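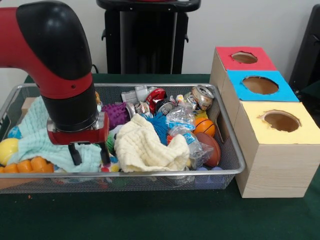 Salamatu Danladi asked on the shared page if we could sort the soft things from the hard ones before putting the basket back, because she spent most of her last turn digging for one small ball. I agree with her. I write down my thoughts so that we can decide it together.

6th August, toy basket, big green table

The basket is too full. The towels are the main problem: the mint one and the cream one with the waffle surface take much place and hide the small things. I would like to keep the towels in a separate bag. The orange cup pieces can stay, but together in a row along the side, so that we find them quickly.

Proposal for the basket:

- Balls in one corner, big and small together. The purple spiky one can go in the middle, it is easy to see anyway.
- The stringy ball on top of everything. Its strands catch on the mesh when it is at the bottom - Babatunde Uzor had to free it with a pencil in February.
- Plush and pretend food at the back. The hamburger and the bear can sit next to each other.
- Ribbon with dots not in the basket at all. It can lie on the shape-sorter box with the red and blue panels, where it does not get tangled.

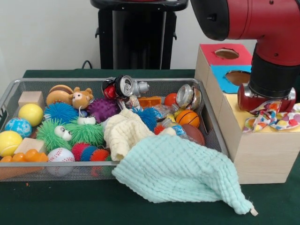 ## Still to do

Washing of the towels: programme for delicate things, 20 minutes, no softener. I have not checked if the small plastic parts can go in the dishwasher.

Ask Pultmont for a second basket of the same kind, with the thin rim. Their minimum order is 200, so maybe Babatunde can ask if they sell a single one.

Labels for the bags are in the drawer of room 507.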